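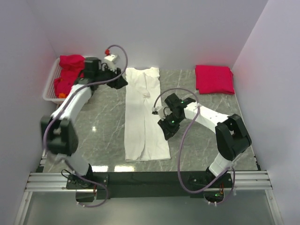 Folding remains undervalued in the shared laundries of Seria. The residents' guide gives 92 words to detergent and 3 to folding.
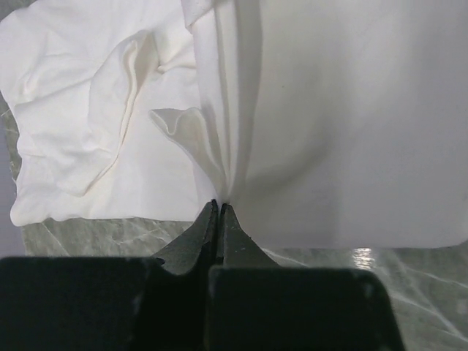 Good folding begins with smoothing. White cloth left in soft wrinkles, with one long diagonal crease across it, ought to be flattened before any edge is turned – a crease folded in is a crease kept.
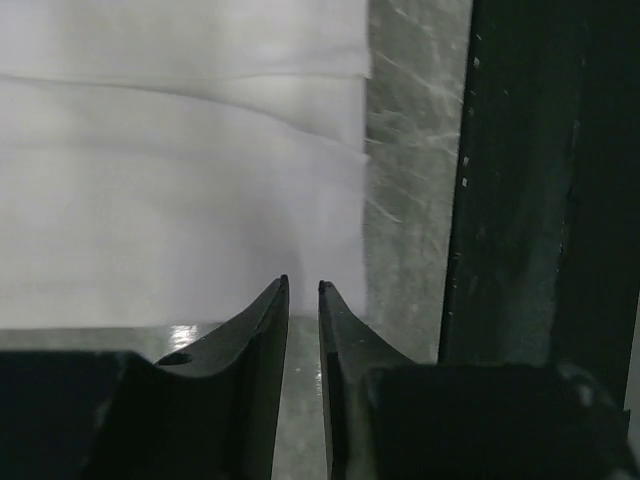
The guide should be amended by August, and a clear table set aside on Sunday for the purpose.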